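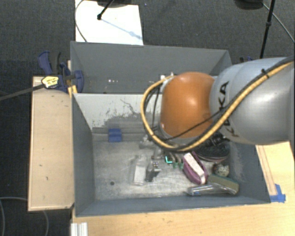
The KUKA arm over the front bin at the mixed-goods bench.

Picking Odds and Ends at Votell
Photo and notes by Nele Rieger, returns floor

A lot of people from the Olley building have asked what we've been up to since April, so I finally put up a gallery page! It only has the one photo so far and I'll add to it when I get a free lunch break.

Quick background for anyone new. Votell handles returned and mixed small goods, the stuff that comes back in a tote with no order to it at all. On a normal shift we get some 1,000 pieces across the benches, and until this spring every one of them was lifted out by hand, turned over, scanned and set down again. I did that for six years. I liked the people and I liked the surprises in the totes, but my shoulder did not like any of it.

About the photo
The bin holds the kind of mix we argue about over coffee. The long purple piece and the little mottled ball are both in there, and so is a clear plastic package with a good shine on it. Shiny wrap is hard for the arm to pick (it's hard for me too when the lights are on full), so we keep plenty of it in the practice mix.

The bin is on a wooden table with a bar clamp at the corner. Look at the floor of it, all those scuffs and streaks! I have a soft spot for equipment that looks used.

The yellow cable and black hose loop right around the orange joint. Gudrun Böttcher taught me to look over the cabling before every start, and I now do it without thinking, the way I check for my keys.

What the numbers look like
Our best shift so far was 865 pieces through the arm, with 337 handed over to a person. Those 337 are my favorite part of the job now. They're the tangled ones and the ones where you have to decide what a thing is before you can say where it goes. I used to rush those to keep my count up, and now I get to take my time.

What changed for us
There are 9 of us on the bench team, same as before. We rotate between watching the arm, sorting the handovers and setting up mixes, and the rotation was our own idea. Gudrun has gone from packing lead to writing the pick notes, and she is so good at it that the Valdebenito site asked for copies. I'm learning to change settings myself. I was nervous the first week and now I'm the one people call over.

It isn't all smooth. The bench is noisier than we'd like, and watching takes a different kind of tired than lifting does. We're trying shorter turns, 40 minutes instead of an hour, and I think it's helping.

Next up: the Valetti line, which is mostly soft goods. Pictures when I have them!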